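New on the Shelf: Prelari's Practice Rooms Come to the Reader Lending List

If you have been with this newsletter for a while, you will remember that back in January we promised to look at something for the people who want to learn how robots pick things up but have no space, no budget and perhaps a cat who would take a great interest in the whole business. It has taken us longer than we hoped, and several of you wrote in to nudge us, which we appreciated more than you might think. So, with apologies for the wait, we have finally spent a good long stretch with Prelari, the simulation kit from Drudholm, and we have plenty to tell you.

Prelari is a set of furnished rooms that live on your computer, together with a two-finger gripper you can steer through them. You can drive it yourself with a game controller or the keyboard, or you can hand the wheel over to a program you have written and watch how it gets on. The standard edition comes with 21 rooms. Some are kitchens, some are workshops, and a fair number are just the sort of odd corner that every house seems to have, with a cabinet and a radiator and not much else going on. We grew very fond of the odd corners. They are forgiving places to begin, and you learn a great deal about reaching before you ever have to worry about a crowded countertop.

Setup was gentler than we had feared. The download is a big one, so start it before dinner, but after that there were only five screens to click through and the first room opened without any fuss. The printed guide that comes in the box edition is a pleasure – thick paper, a proper index, and a chapter on lighting that we read twice. Lighting turns out to matter a good deal in Prelari. You can move the sun, throw hard-edged shadows over the furniture, or swap the walls for something rougher and see whether your program still finds what it is after. Ours got lost the first few times we tried it, and we had quite a happy afternoon sorting out why.

Most of the early lessons deal with small objects in or near containers, and we would suggest you stay with those for as long as you can stand it. A green ball in a see-through box sounds like the easiest thing in the world until you have to decide how high to come in, how wide to open the fingers, and what to do about the walls of the box.
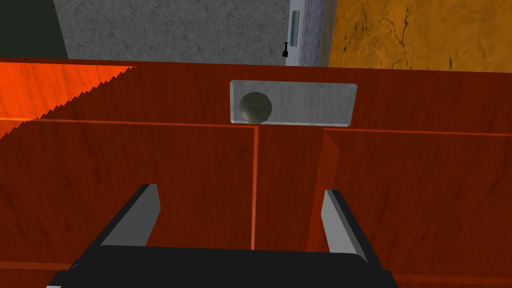 Do you need a real robot arm to get any use out of it?

Everything in the standard edition runs on the computer alone, and you can work through all of the lessons without owning a single piece of hardware. If you do get an arm later on, Drudholm sells a separate add-on that lets you carry your saved programs across to it. We haven't tried the add-on ourselves, so we can't tell you how smooth that step is.

Now for the grumbles, and there are a few. The object library is large, with 1414 items in it, but the search box is fussy about spelling and we spent more time than we'd like scrolling for a plain soup bowl. The camera behind the gripper is lovely for steering, though it can be hard to judge distance from there, and we would have liked the side view to be one button away. It's tucked inside a menu at present. And the sound effects – a sort of polite whirring whenever you move – were switched off within the hour.

On an older laptop the larger kitchens stuttered, while the smaller rooms ran along quite nicely. There is a setting called Light Load that softens the textures and helps a lot. Try that before you go shopping for a new machine.

Two extra room packs are on sale as well. Duangkaew is the one we'd pick first, with 23 more rooms and a good many low shelves and drawers for when you are feeling brave. Prullolen is smaller and aimed at teachers, with lesson sheets you can print and a way to save each student's progress separately. A couple of readers who run after-school clubs had asked us about that very thing, and we think they'll be pleased with it.

We have one copy of the box edition, with Duangkaew included, going onto the lending list this month. Reply to this newsletter with the word Prelari in the subject line and we'll add you to the queue. Please send the guide back along with everything else when your turn is up, as we only have the one.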